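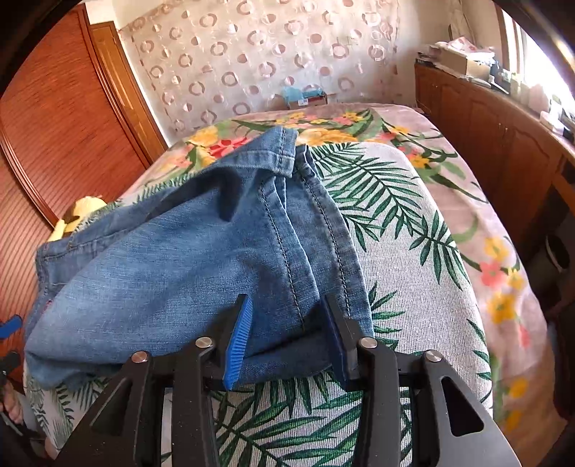
Folded jeans on a bed, with the open pads of the Droreo hand-held gripper at the lower hems.

Droreo Hand-Held Gripper Kit: Frequently Asked Questions

The following answers are provided for organisations considering the Droreo kit for recording household handling tasks. Questions concerning an existing order should be sent to the Brevavthorpe service desk.

General

What is the Droreo kit?
The kit is a hand-held gripper tool fitted with a camera. An operator carries out ordinary tasks with the tool, and the resulting recordings are used to train robot arms equipped with a compatible gripper. No robot is required at the recording site.

Which tasks is it suited to?
The kit was developed for clothing, bed linen, towels and light kitchen items. Denim, knitwear and other heavier fabrics are within its intended range. It should not be used to handle glassware, blades, live electrical equipment or any object containing hot liquid.

Can it be used in an occupied home?
Yes. Rooms do not need to be cleared or specially lit. Because the lens covers a wide area, much of the room will be recorded along with the task. Householders must give written consent before the first session, and personal documents, photographs and medication labels should be put away beforehand.

Equipment

What is supplied in the standard case?
Each case contains 2 hand-held grippers, 2 cameras with mounts, 4 spare finger pads, a charging dock and a printed operator guide. Memory cards are sold separately.

Why are the finger pads ribbed?
The ridges improve the hold on cloth, particularly at hems and seams. Pads wear with use and should be inspected at the start of each session. A pad with flattened or torn ridges must be replaced before recording resumes.

May the pads be replaced with those of another manufacturer?
No. Recordings made with other pads cannot be processed under the Okoslow service agreement.

How should the grippers be cleaned?
Wipe the arms and pads with a dry, lint-free cloth. Solvents must not be applied to the pivots. Lint that has collected in the linkage may be removed with the small brush in the lid of the case.

Recording and data

How long is a session?
Operators may record for up to 28 minutes before a rest break. Longer sessions are not accepted, as operator fatigue affects the quality of the grasp.

How many recordings are needed for one task?
Okoslow requires a minimum of 100 accepted recordings per task. The position of the garment should be varied between recordings, and more than one surface should be used where practicable.

Will a patterned bedspread or tablecloth affect the results?
Patterned surfaces are permitted and are useful for training. Operators should not substitute plain sheets solely for recording.

Who reviews the recordings?
Recordings are reviewed by the data quality unit, under the direction of Solange Mendonça. Clients receive a written report listing any files declined and the grounds for each decision.

Orders, training and support

Is the kit available for hire?
Organisations may hire the kit by the month or purchase it outright. Hire periods beginning in February should be reserved early owing to demand from colleges and research centres.

Is operator training compulsory?
Yes. Training is delivered online each Tuesday by Trinh Võ and is included in the price of purchase or hire. A certificate is issued to each operator on completion of the practical exercise.

What does the warranty cover?
The warranty covers defects in the arms, pivots, camera mounts and charging dock. Finger pads are consumable items and are excluded. Damage caused by immersion or by unauthorised repair is also excluded.

To whom should complaints be addressed?
Complaints should be made in writing to Keegan Perron, Client Services, Brevavthorpe. The case number printed inside the lid must be quoted in all correspondence.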